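Molamby Patch Cord Kit with Inline Coupler and Parts Bin
Supplied by Zorport
Page revised November 15, 2019

The kit covers short network runs on a bench or desk: thin blue patch cords, a white inline coupler, and a blue open-top bin to keep them in. Cords are stored in the bin and taken out one at a time. 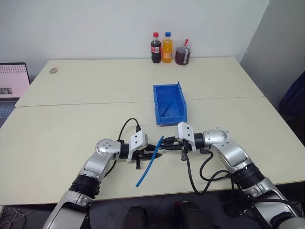

Can the cords be stored coiled?
Loose coils are fine. Do not fold a cord tightly or tie it across the boot. Minimum coil diameter is 40 mm.

Coupler and plug
The coupler is a small white box with raised diagonal stripes on the face and a dark port in the open end. Hold it upright by the lower half and insert the plug straight down. The plug is clear plastic RJ45 with a blue ridged boot. Grip the boot, not the cord.

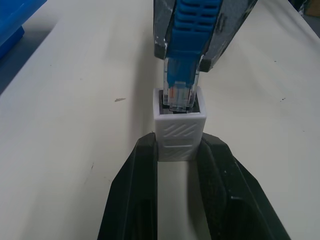

How is a plug released from the coupler?
Press the latch tab fully against the plug body, then pull in line with the port. Pulling at an angle can crack the tab.

Bin
Blue plastic, stackable. The front wall is lower than the back, so cords can be lifted out over the lip. The side wall has molded ribs and recessed panels, with notches and tabs along the top rim. Wipe with a damp cloth. Do not use solvent.

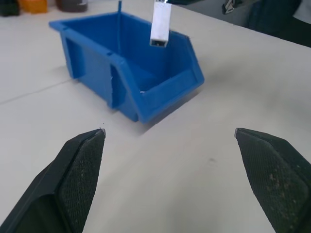
Placement and handling
Set the bin on a flat surface within reach of both hands. Lay a cord out on the table before connecting it and check both ends for bent contacts. Cord ends may stand above the rim; tuck them in before stacking. Cartons hold 16 kits. Replacement cords are sold in packs of 13.
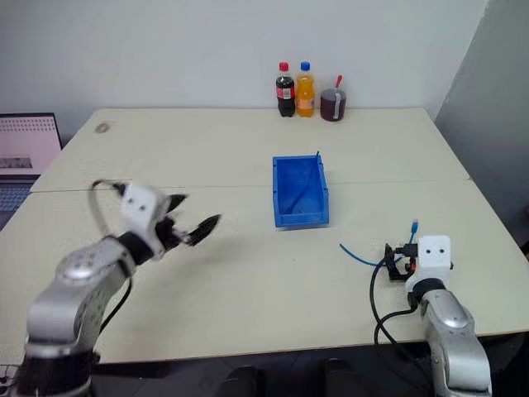 Nia Samuel: We stack these four high and the bottom one slides well enough, but the cords do spring up at the back corner if you coil them too wide. A smaller coil fixed it for us.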